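# Clearing and Wiping Down a Table After a Meal

These steps cover an ordinary table after a light meal: a few plates, a cup or two, used tissues, and a tissue box that stays out all day.
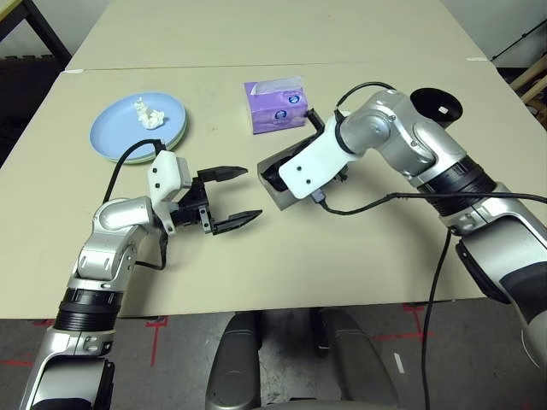 The whole job takes 8 minutes once you have done it a few times. Most of that goes to wiping. Clearing is quick if the trash comes off the plates before the plates come off the table.

## What you need

- A small trash bag or a bin you can bring to the table
- Two cloths, one damp and one dry
- Dish soap and warm water
- A tray, if the sink is in another room
- A wooden toothpick or an old soft toothbrush for seams

I use the plain gray Nandari cloths, which came in a pack of 4. Any cotton or microfiber cloth will do. Paper towels work too, but they shred when you run them along a seam.

## Step 1: Take the tissues off first

Pick up every used tissue and put it straight in the bag. Check the top plate and then look between stacked plates. A tissue that goes into the sink on a plate falls apart in the water and ends up in the drain strainer.

If a tissue has stuck to sauce or syrup, leave it for a moment and lift it from the driest corner. Scrape any food into the bag at the same time.

## Step 2: Stack by size

Put the largest plate on the bottom. When two plates are the same size, put the cleaner one underneath so that you don't have to wash food off its back. A blue plate sitting on a green one can go to the sink as it is, as long as nothing is trapped between them.

Keep stacks low. I stop at four plates. Cups go separately — upright, never on top of the stack, even when they look empty.

## Step 3: Move the tissue box

Lift the box off the table completely and set it on a chair or shelf. Don't slide it. Cardboard picks up moisture from the tabletop, and the bottom goes soft after a week or two of being pushed through damp spots.

While you have it in your hand, check how full it is. If the next tissue has dropped down inside, reach in and pull up one corner so it stands out of the opening. The boxes I buy hold 200 tissues and last us most of a month.

## Step 4: Wipe

Mix a few drops of soap into a bowl of warm water. Wring the cloth until it no longer drips.

1. Start at the far edge and pull crumbs toward you.
2. Catch them in your other hand or in the bag, not on the floor.
3. Turn the cloth to a clean side and go over the table again.
4. Rinse the cloth and wipe the near edge and the corners.

## Step 5: Clean the seam

Tables made from two panels collect crumbs where the panels meet. Run the toothpick or dry toothbrush along the whole length, then follow with the damp cloth folded to a narrow edge. Don't pour water on a seam. On our old Mapplebeck table the panels swelled at the joint and never sat level again.

## Step 6: Dry and put back

Go over the surface with the dry cloth and wait a minute before the tissue box goes back. I keep ours near the middle of the far side, where people can reach it from either end without leaning over a plate.

Hang both cloths up to dry. Wash them on Saturday with the towels, and leave out the fabric softener.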